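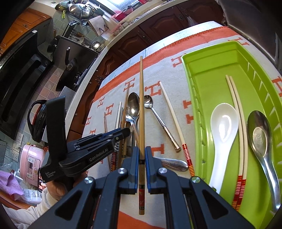 Our little robotics club has been going for two years now and the cutlery project is easily the daftest thing we've done, and also my favourite. We call it Listow, after the road where we had our first meeting, and the idea is simple enough to say out loud: teach a robot arm to sort a heap of mixed cutlery into a tray. Before the arm can learn anything, though, it needs plenty of goes done by people, so we take turns with the hand-held grippers and pick things up one by one. Spoons I can manage. Chopsticks are my enemy! The long tan one standing upright between the blue-lined jaws is the kind of hold we're after, thick end down, nice and straight, and it's a lot fiddlier than it looks when you're working a pair of mechanical fingers instead of your own. I'm hopeless at it before my second cup of tea.

The green tray gave us more to argue about than any of the code. I wanted one strict place for every sort of thing, all the chopsticks together and the soup spoons in a row, while Amparo Cuervo (she runs our sessions and has endless patience) thought we should let them lie side by side however they landed, as long as they ended up inside the walls. We tried it her way first. I'm still a bit sulky about it, but her rule is much easier to explain to new members, so it's stayed.

Shiny spoons are a headache for the software. A bright reflection in the bowl can be enough to make our first program, Palov, decide that one spoon is two spoons, or no spoon at all. The newer one is called Orketti and copes far better — it still gets muddled when pieces are lying across each other, so that's my job for March. If anyone reading this is good at that sort of thing, please come along and rescue me.

A few numbers for the people who always ask. We do 40 pick-ups each in a session and then swap, as hands get tired and tired hands get sloppy. The running total on the club noticeboard says 1429, and that's only the ones we kept. Drops get marked as drops and go in a separate folder, which Apaza (our sorting script, named by a committee of one, me) does by itself most of the time.

There are 8 of us at the moment and we could squeeze in a couple more. You don't need to know any programming to start, just bring steady hands and something to eat, and we'll show you how to hold the gripper. We begin at half past six and pack up when the biscuits run out. More pictures once the arm has had its first proper try at the tray — I've bet Amparo a curry that it manages the big spoon before it manages a chopstick.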